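Home | Archive | Work stuff | Not work stuff | About | Contact

Saturday shift, no robots

13 April 2019

I have been putting this one off since November, when the first email went round with the word "collaborative" in it five times. I work in a packing and returns building outside Piltness. We take in things people bought and sent back, we check them, we fix what can be fixed, and we send them out again. I've been on the returns side for 9 years. Before that I was on outbound, which is louder and pays the same.

The company we pack for is Jolon. The company that pays me is Rainer, which runs the building. The company that is going to make all our lives better is Prultix, and they sell arms. So that's three companies and one room, and if you want to know who decided what, good luck. I've asked. Each of them points at one of the others.

What I want to write down, while it's still fresh, is what has changed for the people on the floor so far. I don't mean the stuff in the slides. The slides had a picture of a sunrise.

First, the pace board. We always had a number to hit. It used to be a number for the whole table, written up on a whiteboard by the lead, and if somebody was having a bad day the rest of the table pulled a bit harder and it came out even. Last spring's number was 800 items a shift for the table. In January the whiteboard came down and a screen went up, and the number on the screen is 808. I would love to know where the extra eight came from. I asked at the stand-up meeting and was told it was "modeled." When I asked what it was modeled on I got told we'd take that offline, and I am still offline, waiting.

The screen also shows each station. So now when the woman next to me slows down because her wrist is hurting, everybody can see it's her. She used to get help. Now she gets looked at. That happened before a single arm did a single useful thing in our building, and I think it's the biggest change of the lot. It cost them the price of a television.

Second, the words. We used to be packers and checkers. Now a few of us are "operators" and a few are "demonstrators," and there's a rumor of a third thing. A demonstrator is somebody who shows a machine how to do a job. No raise comes with it. There's a different lanyard.

I did two weeks as a demonstrator and I'll be fair about it, because I know I come across as a grump on here. It was interesting. Sitting down was nice. The Prultix people were polite and young and they ate lunch with us, which is more than the Rainer managers do. You learn a lot about your own hands. I have picked up things for a living most of my adult life and never once thought about how I let go of them. Letting go is hard, as far as I can tell. You can get the arm to close on a thing and lift it and carry it over, and then it opens up and the thing falls on its side, or it comes along stuck to a finger.

They do most of this practice work on small stuff. Pots, spoons, plastic vegetables, blocks, little kitchens like the ones in the kids' corner at a furniture store. The thinking is that a kitchen has a bit of everything in it, with things to grab by a handle and things with no handle at all, and nobody loses money if you drop a pretend pepper.

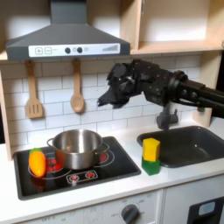
My trouble with all this is the jump. You sit through a talk where somebody says that once a machine can put a vegetable in a pot, it can "generalize" to a warehouse. Well, maybe. I'm not an engineer. But I open returns all day and I can tell you what's in a return. It's a blender with half a smoothie dried in the bottom. It's a sweater that smells like a dog, folded around a phone charger that isn't ours. It's a box that says lamp with a brick in it. Part of my job is knowing that something is off before I know what it is, and I have no idea how you'd demonstrate that. I tried. I was told to stick to the pick and place.

I brought this up with one of the Prultix people and got a better answer than I expected. They said I was right, that the arm wasn't meant to do the judging, only the moving, and the judging would stay with us. That sounds good until you think about what the day looks like. Right now the moving is where I rest. You check a thing, which takes your brain, and then you walk it to the rack, which doesn't. Take the walking away and what you've got left is one decision after another for a whole shift with a machine waiting on you. I'd be worn out by ten in the morning. My step counter says I do a lot of walking and I complain about it, yes, but I didn't ask for it to be replaced with more thinking at the same pay.

When I said that to a manager he told me it would be "more rewarding work." I asked if he meant rewarding like money. He did not.

Third, the numbers they show us. There was a poster by the time clock for most of February that said 2,349 successful picks. Big blue letters. A lot of people stood in front of it and said wow. I stood in front of it and did some arithmetic. At 800 items a shift, our one table does that in not quite three days, and the poster didn't say how long the arm took. It didn't say out of how many tries, either. If it got 2,349 out of 2,400, fine, I'm impressed, give it a lanyard. If it was out of ten thousand then I've trained temps who did better with the flu. I asked for the other number. The poster came down the next week and a new one went up about safety glasses.

I don't think anyone is lying, exactly. I think people who are selling a thing get used to only seeing the good half of it. I've worked with enough machines to know the other half is always somebody standing there with a broom. We got a label printer in my second year that was going to free us all up. It did print labels. It also jammed, and whoever was closest had to stop and clear it, and that minute didn't count toward anything. There's still no box to tick for it. The pace number doesn't know that the label printer exists.

So that's my real question for the arms, if they ever come out of the practice area and onto the floor. When one of them drops something, who picks it up? And does that person's number go down? I've asked it in writing now, with a date on it, and I kept a copy.

For the people who wrote in after my last post: no, I haven't heard of anybody at Piltness being let go because of it. What I've seen is slower than that. People leave, because people always leave this kind of job, and the spot doesn't get posted. The table that had eight stools has six. Nobody was fired and there are still two fewer people doing the work, and the arm isn't doing it either, so guess who is. You could call that automation, but mostly I'd call it being short-handed with a brochure.

And yes, some of my coworkers like it. One guy on the late shift had a bad shoulder for years and can't wait for something else to lift the heavy totes. He's got a point and I told him so. If they'd started with the heavy totes I'd be writing a different post. I'd help them unload the truck. But the totes are the part that hurts us, and the small stuff is the part that's cheap to practice on, and so far they have only ever shown me the small stuff.

They've asked me back for another round of demonstrating next month. I said I'd do it if the hours counted at my normal rate on the screen, so my station doesn't show a big fat zero while I'm upstairs. They're getting back to me.

Anyway. I was on this morning for the overtime and it was a quiet one, half the lights off, radio on the old station. We beat the number by lunch. Now I'm going to go look at why my gutters are leaking.

Comments (5)

tapegun_dan
The screen thing is spot on. We got ours two years ago, different company, same screen I bet. First month everybody was racing. After that people quit helping each other find stuff because it cost you. I don't care what robot they bring in after that, the damage is done.

marlow77
I think you're a little hard on the engineers. My sister does this kind of work and they know perfectly well a toy pot isn't a warehouse. It's the sales side that makes the jump. You have to start someplace.

Author reply
Fair. I liked the engineers fine. I'd just like one of them to be in the room when the pace number gets picked.

nightshift_k
Ask for the tries number again. Keep asking. We asked for ours every single week and they finally gave it to us, and it was not on a poster.

backfromlunch
What was wrong with the gutters

Older posts | Newer posts | Back to top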